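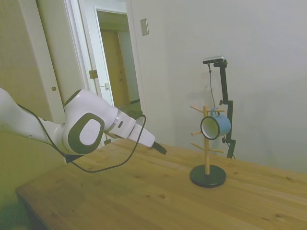 Hello from Plostirton! I promised you an update once the March rush was behind us, and it finally is (mostly), so let me fill you in on where the repair library stands and what we've been doing with your money.

The big news is that the tool lending shelves are open and people are using them like crazy. We've made 1568 loans since the grant started, which is a lot more than I put in the application, and I remember thinking I was being cheeky with that number. Sanders and drain snakes go out the most. The tile cutter has a waiting list. The pressure washer is our problem child: it has been back to the shop in Joubert twice, and I'm going to ask you further down whether we can just replace it.

Repair nights moved to Wednesday. We tried weekends first, as the proposal said, and turnout was thin enough that I was sitting there fixing my own toaster. Wednesday evenings are another story! We have room for up to 16 people at a time and lately we fill up before 7. Lamps, zippers, vacuum cleaners, a music box, so many box fans. I'd still like to get a sewing table going on the same night, but we need a second outlet strip on that wall and the landlord wants his own electrician to do it.

Now the parts that are behind. The catalog is the main one. We picked Tetent for the checkout system, and the basic lending side works fine, but getting the old paper cards typed in has been slow going and I underestimated it badly. I've been doing it at night in front of the TV. Hand tools are done, garden tools are done, and the plumbing drawer is a mess I keep walking past. I think it will be finished by summer, and I'd feel better if you held me to that.

The other late item is the Cakus branch. We said two satellite pickup spots this year and we have one. The feed store in Cakus is happy to have us, they've cleared a corner and everything, but their insurance people want a letter from our insurance people, and you know how that goes. I call every week. The Joubert pickup spot is up and running and has been no trouble at all.

On money: we're under on printing (I stopped making flyers when word of mouth got ahead of us) and over on blades, bits and sandpaper, which I now understand is what happens when you lend out tools. I'd like to move what's left in printing over to supplies, if that's okay with you. I'd also like to use the unspent travel line for a new pressure washer, a sturdier one this time. Both changes stay inside the total, and the spreadsheet with receipts is coming in a separate email.

Between now and the next report I'll be working on the plumbing drawer, the Cakus letter, and a beginner class on patching drywall that people keep asking me for. We also need to fix the late return policy. Right now it's me sending a friendly text, and two of the ladders are still out there somewhere.

Come by on a Wednesday if you're ever out this way. Bring something broken!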